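# Keeping a Pair of Grippers Honest

**Daralow, 15/04/2025**

The work order at the Stellum shop in Daralow is one page long and has not changed much since October. It covers a pair of hand-held grippers, the left and the right, used to record picking and placing motions that are later replayed on a fixed arm. The tools carry no motors. An operator squeezes the grip, the fingers close, and a wide-angle camera on the housing records what the fingers do.

Gerrit Swanepoel looks after both tools. His background is in packaging machinery, and he treats the pair as he would treat any two-station cell: same parts, same settings, same logbook.

"People assume that because a person is holding it, the person will correct for wear," he says. "The person does correct for it. Then the arm plays back the correction."

Service starts with the fingers. Each one has a ribbed pad on the inner face, and the ribs are what grip thin or slick parts. Swanepoel wipes the pads with a lint-free cloth and isopropyl alcohol, lets them dry, and runs a fingernail across the ribs. A rib that folds over and stays folded means a new pad. Pads are changed in sets of 2, left and right together, because a new pad facing an old one pulls the part off center as the fingers close.

The next check is closing. The fingers should meet along the whole pad, with no gap at the tip. Swanepoel closes them on a strip of thin paper and tugs at the tip, the middle and the base. Equal drag at all three points is a pass. If the tip slips, the usual cause is a loose pivot screw, and a quarter turn fixes it. If the base slips, the linkage behind the fingers has taken up play and the housing has to come off.

The housing is printed plastic and does not like being opened. The shop once stripped the threads on two of them in a single week by driving the screws straight into bare plastic. Threaded brass inserts went in after that, supplied by Buthelezi, a small fastener house, and the screws are now tightened by hand with a short driver – no power tools.

Marker plates come third. A plate carries a black-and-white printed pattern that software uses to work out where the tool is and which way it points. It must be flat, clean and tight. A plate that has shifted by the width of a pencil line will still be read without an error message, and every position worked out from it will be wrong by a steady amount. Swanepoel marks the plate edge and its bracket with a paint pen, one line across both. If the line is broken, the tool is pulled and calibrated again.

Calibration takes roughly 80 minutes for the pair. The operator holds each tool in front of a fixed board and moves it slowly through a set of poses while the software collects 200 views. Blurred views are thrown out and taken again. Most failed runs come down to speed of hand. Light is the second cause, and the shop turns the board away from direct sun to keep glare off the print.

The lens gets the least attention in the written procedure and the most in practice. A fingerprint near the center softens the finger tips in every recording that follows. Swanepoel uses a blower first, then a lens tissue, and never the cloth that was used on the pads.

The log itself is plain. It lists the tool, the pad set, the result of the paper test, the state of the paint line and the calibration error. The Grulemstead site, which runs the same type of tool, began keeping the same sheet this year, and the two shops now swap copies. Grulemstead replaces pads sooner. Its parts are cardboard, and the dust packs in between the ribs.

Swanepoel would like a firm rule for retiring a linkage. He does not have one yet – the worn ones he has kept in a drawer show play in different places, and he has not found a single measurement that separates the bad from the merely old.
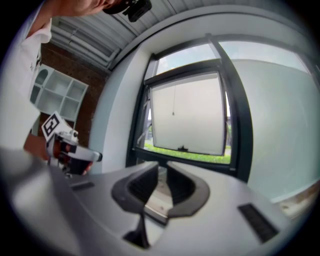
**Does a gripper need to be calibrated again after a pad change?**

Only if the marker plate or the camera was disturbed during the work. New pads call for the paper test and a check of the fully closed position, and if the paint line across the plate and bracket is unbroken, the existing calibration stays in use.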